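Plant Visit: Cesetel Amplification, Randen

Cesetel builds guitar and bass amplifiers, speaker cabinets and a small range of fuzz and preamp pedals. Most readers of this site will know the name from the backline of touring doom and stoner bands, where the Grivon 100 head has been common for years. The plant in Randen opens to visitors one Sunday a year, in January. Doors were at ten and the tour left from the loading dock in groups.

The building is a former textile mill on two floors. Metalwork, transformer winding and chassis assembly are downstairs. Cabinets, covering and final test are upstairs, connected by a freight lift. The tour ran in production order, so it started with transformers.

Cesetel winds its own output transformers and buys its power transformers finished. The winding room has a row of semi-automatic machines. The operator sets the turn count, guides the wire across the bobbin and places the interleaving paper by hand between sections. The output transformer for the Grivon 100 uses more interleaved sections than the one in the 50 watt version, and the guide said this accounts for most of the difference in high-frequency response between the two. Samples of both were passed around. The larger one is heavy enough that it needs its own steel bracket under the chassis.

Chassis come in as flat sheet and are punched, folded and welded on site. The front panels are printed by an outside shop. Circuit boards for the pedals are populated by machine elsewhere and arrive ready for potentiometers, jacks and switches. The amplifier heads use turret board with hand-soldered parts. Wire is cut to length in batches and hung on pegs by color. The working drawings clipped above each bench list lead dress in detail, including the distance to be kept between the heater wires and the input stage. The heads on the bench were all 100 watt models with four EL34 output tubes.

Upstairs, the wood shop makes speaker cabinets from birch plywood. Panels are cut on a CNC router, finger-jointed, glued and clamped overnight. The 4x12 uses a front-mounted baffle with a center post. The 2x15 bass cabinet is ported and internally braced front to back. Router passes leave a slight fuzz on the joint faces, and this is sanded off before gluing. Dust extraction is good, and it was possible to talk at normal volume while the router was running.

Covering is the slowest step. Vinyl is glued in one wrap with the seam on the bottom, and the corners are cut and folded with a knife and a bone tool. The guide gave the covering bench as the limit on weekly output.
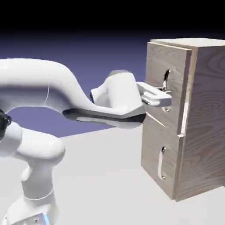 Simulated arm and cabinet, no people in the scene.

Covering is expected to stay manual.

Final test takes place in two rooms. In the first, each head is brought up on a variable supply, biased, and run into a dummy load. Output power, hum and noise are logged on a card that ships with the amplifier. In the second, which is lined with heavy absorbent panels, a tester plays every head through a reference 4x12 at low, medium and full volume. The check is mainly for microphonic tubes, loose hardware and cabinet rattle. Rejected tubes go into a bin and are returned to the supplier. The bin was well filled.

A listening session followed in the old boiler house next door. Three rigs were set up: the Grivon 100 into a pair of 4x12s, the 50 watt head into one 4x12, and a prototype bass head into the 2x15. The house player worked through the same slow riff in B on each guitar rig, first straight in and then with the Jasińska fuzz in front.

The Jasińska is a four-transistor fuzz with a passive tone control and a switch that bypasses the tone stage. With the tone stage in, the mids drop and the low end spreads. With it out, output rises sharply and the amplifier does more of the clipping. Into the Grivon 100, the second setting was the more useful one. Chords held their pitch at full sustain, and the bottom string stayed distinct from the kick drum on the backing track. Into the 50 watt head the same setting compressed hard and lost some pick attack, though for lead lines that may be preferable.

The bass prototype is solid state in the power section, rated at 2000 watts, with a tube preamp and a blend control for clean low end under a distorted signal. At the volume used in the boiler house it was nowhere near its limits. The crossover point of the blend is fixed internally and seemed slightly high. With the distortion up, notes on the A string thinned out compared with those on the low E. Cesetel said the value was still under review.

The shop at the exit sold B-stock cabinets, mostly with small covering faults, and unpopulated boards for the Jasińska. B-stock heads had gone by noon.

Practical notes. Ear protection is handed out at the boiler house but it is the basic foam kind, so bring your own. Closed shoes are required on the lower floor. Photography is allowed everywhere except the winding room. Parking is on the street, and the walk from Randen station is uphill. The tour is not suited to wheelchair users above the ground floor, as the lift is rated for freight only.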